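3. Findings

3.1 Why equipment leaves service

The survey of retired office equipment covered four sites – two in Brusport and two in Sedcombe – over a period of 9 months. In all, 1,372 items were entered in the register, of which 624 were desktop computers. The remainder consisted of screens, printers, telephones and a mixed group of smaller items that the sites had recorded under several different names. The present section deals chiefly with the desktop computers, as these had the fullest records and were the subject of most of the interviews.

The reasons given for withdrawal were recorded in the words used by the site and then placed in broad groups by two readers working separately. The most common reason was the end of a fixed replacement period. Staff at both Brusport sites described this period as a rule, although neither site could produce a written version of it. At the Sedcombe sites a written rule did exist, but it had been drawn up for accounting purposes and made no mention of the condition of the equipment. Faults were recorded less often, and where a fault was named it was frequently one that had been reported some months earlier and had been waiting for attention when the replacement period ran out.
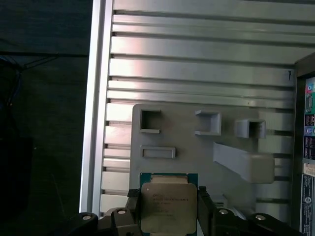 The distinction between an item that has failed and an item that has reached a date is of some importance for what follows. Under the Gatti method of stock valuation, used by both Sedcombe sites, a computer carries no value once its period has ended, and any part taken from it likewise enters the books at nothing. Store managers told us that this made it hard to justify the hours spent on recovering parts. One manager observed that the cost of the labour was plain to see in the monthly accounts while the saving was not, because a part that is not bought leaves no invoice. Similar remarks were made at three of the four sites.

The Brusport sites kept a simpler ledger in which recovered parts were given a nominal price. The price was low and had not been changed for several years, but its presence appears to have had an effect on conduct. Requests for second-hand parts were made in writing, were answered within the week, and could be traced afterwards.

3.2 The record of parts

It had been expected that the main loss of useful material would occur at the point of disposal. The records suggest that much of it occurs earlier, when items are placed in store without a note of what they contain. Of the desktop computers in the register, 181 had an entry giving the processor fitted. For the others, the entry gave only the make of the computer, the asset number and the room from which it had been removed. Memory was recorded somewhat more often, and power supplies hardly at all.

The effect of a missing entry is greatest for parts that cannot be identified without opening the case. A screen may be judged from the outside and a telephone tested in a few minutes. A processor must be uncovered and taken out before its markings can be read, and staff were understandably unwilling to do so for a part whose usefulness was unknown.

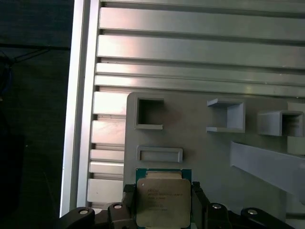 Figure 2. Desktop processor with metal heat spreader.

Where an entry had been made, its wording varied. The same model was found under as many as four descriptions at a single site, and abbreviations used in Brusport did not agree with those used in Sedcombe. The Mosen schedule, which was introduced to deal with this difficulty, provides a fixed list of terms for each class of part. It was in use at one site only. Staff there spoke well of it, but noted that the list had last been revised before some of the present stock was bought, and that newer items were therefore entered under "other". By the end of the survey this heading had become the second longest in the schedule.

3.3 Division of duties

At all four sites the work of withdrawal was divided between a technical office and a general store. The technical office removed the equipment from desks and was responsible for the data held on it. The store received the equipment, kept it and arranged for its collection by a contractor. Neither office regarded the recovery of parts as its own duty, and the written descriptions of posts supported both of them in this view. 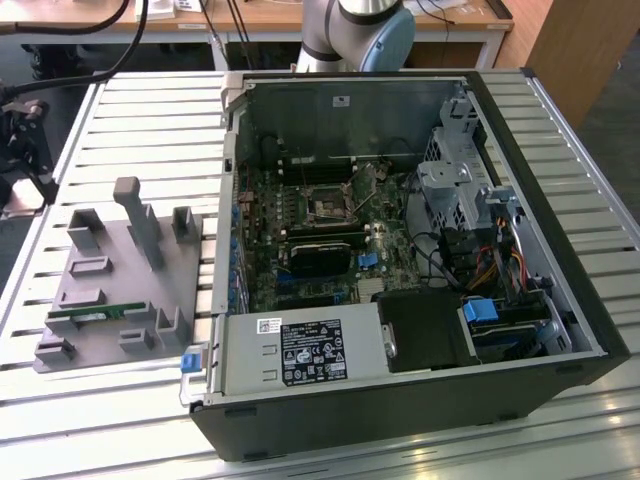
Responsibility for the opened case was a particular source of doubt. The technical office would open a computer in order to take out a drive and would then pass it to the store, where it was treated as incomplete and placed with scrap. Yet a case in that state may still hold a good deal of value: a machine whose processor socket stands empty can retain its motherboard, an expansion card and its power supply, and each of these has a separate life in the stock of a repair bench. Under the rules in force at the Sedcombe sites, the removal of any one part was enough to change the class of the whole machine. Staff were aware of the difficulty, and at one site had begun to delay the change of class informally by leaving the form unsigned until November, when the yearly count took place.

Interviews also brought out a difference in the time allowed. The technical office worked to a target for clearing desks, and the store to a target for clearing shelves. Both targets were met in most months. No target existed for the reuse of parts, and no figure for it was reported to either management board during the survey. 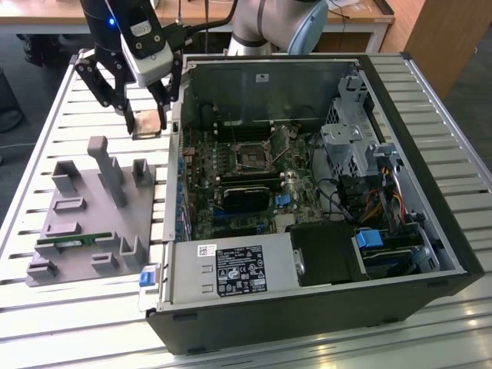

3.4 Limits of the findings

The four sites were chosen for the quality of their records and cannot be taken as typical of public offices in general. Smaller offices, which often lack a store of any kind, may well behave differently. It should also be noted that the reasons for withdrawal were supplied by the sites themselves, and that in a number of cases the entry had been made some weeks after the event.

No attempt was made to test the equipment, and the survey therefore cannot say what share of the withdrawn computers was in working order. The contractor's own returns were examined for one of the Brusport sites, but these are made by weight and could not be matched to single entries in the register. A further round of interviews with the contractor is planned – subject to the agreement of both boards – and will be reported separately.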